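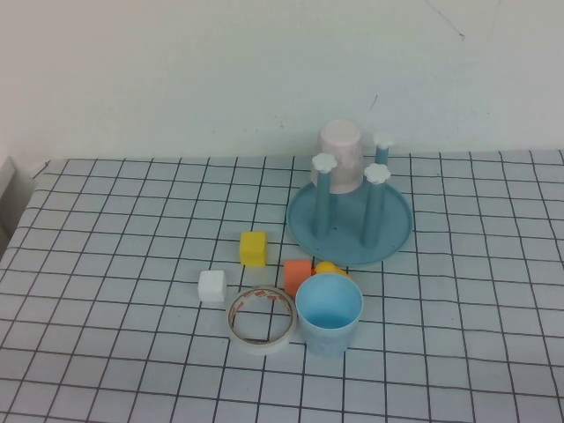 Fonico's cup test: 22 good hangs out of 31

October 7, 2019

I finally have numbers from the Irach project to share, and I'm pretty happy with them! If you've been following along, you know we've been trying to teach an arm to deal with cups and a drying rack when there's other stuff sitting on the table. Foam cubes, a roll of tape, that kind of thing.

Back in February our old method, Grustuvix, needed a full set of 75 demos before it would do anything useful (and it still got confused the moment we moved the rack). The new version learns from the same 75, but it gets two views of every demo: one from a fixed camera that takes in the whole table, and one from a little camera down by the gripper.

We ran 31 trials and scored 22 of them as good hangs, meaning the cup ended up upside down on a post and stayed there when the arm backed away. With the fixed camera alone we got 3. Yes, 3!

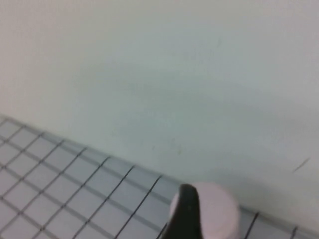

My guess is that the close-up view matters most in the last little stretch, when the fingers are right at the cup and a tiny error in angle ruins everything. I can't prove that yet. The misses were mostly bad grips, plus a couple where the cup caught on the flower-shaped cap and slid off sideways.

Next up is the Ardeleanu lab, where they have a different arm and a much messier table. We're sending them the trained model and the demo set so they can run the same 31 trials on their end. I'll post their score when I get it, good or bad.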